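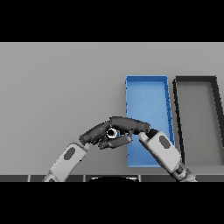 Two trays on a gray tabletop. Computer rendering.

The exchange counter at Gredotberg station closed in July, and by the time I came through with my bag and my envelope there was a machine standing where the woman with the reading glasses used to sit. It was taller than I was. Across the top it said TRAMER, and under that, in smaller letters, YOUR MONEY, ANYWHERE.

I have crossed that border for work most of my adult life and I have never once had my money anywhere. It has been in my sock, mostly.

The screen asked me to touch it. I touched it. It asked whether I had the app. I said no, out loud, and a man waiting behind me coughed.

"You can do it without," he said. "It just costs more."

"How much more?"

"It tells you at the end."

That sounded right. At the old counter there had been a board with plastic numbers on it, and if you didn't like the numbers you could go and have a coffee and be angry about them. The machine had a board too, a bright one, but the numbers changed while I was reading them. I watched the rate drop twice. A line of text said prices were supplied by Etex in real time. I had never heard of Etex. I wondered whose real time it was.

I fed in my notes. It took the first four and spat out the fifth, which had a corner folded over. I flattened it against my leg and tried again. It took it the way my aunt used to take a second helping, after a pause, as if doing me a favor.

AMOUNT RECEIVED, it said, and then: YOU WILL RECEIVE 2299.

"That's not bad," said the man behind me.

"It isn't finished," I said.

It wasn't. A new page came up, with a service charge of 60 and a box already checked for something called Rate Comfort. I unchecked the box. The box asked if I was sure. I was. It asked if I understood that rates could move against me, and I stood there thinking that they had been moving against me since I walked up, and pressed yes.

Then the screen went white.

It stayed white long enough for the man to say "Huh" and shift his suitcase to his other hand. There was a phone number on the side of the cabinet. I called it and a recording told me I was eleventh in line, or rather it said "position 11," in the voice people use for wine. The last train to Eberhard was on the board with 2 minutes showing.

"It does this," the man said. "It'll come."

"Has it done it to you?"

"No. I use the app."

I looked at the slot and the slot looked like a slot. I thought about the woman with the glasses, who had shorted me once, years ago, by a single bill. When I went back she had counted the whole drawer in front of me, licking her thumb, and found it. She wasn't even sorry. She just slid it under the glass and called the next person.

Something whirred. The cover lifted and the money was there in a paper band, very clean.

I started counting.

"You'll miss your train," the man said.

Down on the platform the doors were chiming. I took off the band, wet my thumb, and started again from the top, because he had made me lose my place.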